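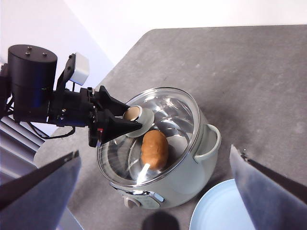

The Ferry at Skonberg

Eifion Cadwaladr got the letter in April and did not answer it until the fall. It came from a lawyer's office in Voyle and said that his uncle, Idris Bevan, had left him a boat.

He remembered the boat. It was a flat ferry that crossed the river at Skonberg, pulled along a cable by a small engine, and it carried two cars if both drivers were careful. The county had put up a bridge upstream and after that the ferry carried people on foot, and dogs, and now and then a man with a bicycle. His uncle had kept it going anyway.

Eifion wrote back in September. The lawyer, a Mr. Landeg, called him the next morning.

"There's a condition," Mr. Landeg said. "You can have it if you run it for 14 days. After that you can sell it or sink it."

"What happens if I don't?"

"It goes to Meinir Nicholas."

"Who is Meinir Nicholas?"

"She sells the tickets," said Mr. Landeg.

He took his vacation time and drove up. The notice on the landing was typed and held down with four thumbtacks. FERRY SERVICE RESUMES OCTOBER 25, 2021. FOOT PASSENGERS ONLY. Under it was a ticket booth with a sliding window, and behind the window was a woman in a gray coat doing a crossword.

"You're the nephew," she said.

"Yes."

"You look like him from the side."

She showed him how to start the engine. You opened the fuel, waited, pulled the cord, swore, and pulled it again. She showed him where the cable had been spliced and told him to slow down when the splice came up to the wheel. Then she went back to her booth and sold him a ticket, because his uncle had always bought one.

The first day he took three people over and brought three people back. They were the same people. One of them was Gwilym Jenkins, who was old and wore a tie, and who rode across every morning to look at a house he used to own.

"Do they let you in?" Eifion asked.

"I've never asked," said Gwilym Jenkins. "I look at the roof. They've let the gutters go."

In the evenings Eifion slept in the room over the boat shed. His uncle's things were still in it. There was a shelf of westerns, a radio that picked up one station, and a drawer of letters from a woman named Kilia, all of them sent from a town called Hestari. He had never heard of the town or the woman. He read the first two letters and put them back. They were mostly about weather. She asked in both of them whether he had made up his mind.

On the fourth day it rained and no one came. Meinir Nicholas stayed in the booth until five, as posted.

"Who was Kilia?" he asked her.

"She wanted him to move."

"Where?"

"To where she was." She put the cap on her pen. "He said he'd go when the ferry closed. I think he meant it when he said it."

"And then they built the bridge."

"And then they built the bridge," she said. "He bought a suitcase. It's under the bed, if you want it. It still has the tag on."

He looked that night and it was there, brown, with a tag on the handle and nothing inside but a packet of mothballs.

The days got shorter. He learned to hear the splice coming. He learned that the current was strongest past the middle, and that the boat leaned there and straightened out by itself if you left it alone. A school class came, 12 children and a teacher, and one boy asked whether the cable had ever broken. Eifion said he didn't know. From the booth, Meinir Nicholas called out that it had, once, and that everybody had ended up on a sandbar eating somebody's birthday cake. The boy looked at the cable the whole way over, hoping.

On the last day Mr. Landeg drove up from Voyle with the papers. He had brought his son Gwion, who was nine and wanted to ride. Eifion took them both across. Gwilym Jenkins was at the rail in his tie.

"They fixed the gutters," he said. He didn't sound pleased.

They signed everything on the lid of the life jacket box. Mr. Landeg said there was a man downriver who would give a fair price for the engine alone, and that the hull might go for scrap.

"What would she do with it?" Eifion asked. "If it had gone to her?"

"Run it, I suppose. You could ask."

He walked up to the booth. She had finished the crossword, all but one corner.

"Would you want it?" he said.

"I'd need somebody for the engine. My shoulder's no good." She slid the window open a bit more. "Would you want it?"

He said he had to be back at work in the morning. She nodded and wrote in a word, and then went over it again to make the letters darker.

He drove home after dark, with the suitcase on the back seat. At the bridge he slowed down, though there was no traffic. He could see the landing light downstream, and the shed, and the ferry tied up on the near side.

He had left the letters in the drawer. He thought about that for a few miles -- there had been a return address on every one -- and then he pulled into a gas station and sat with the motor running, looking for the lawyer's number.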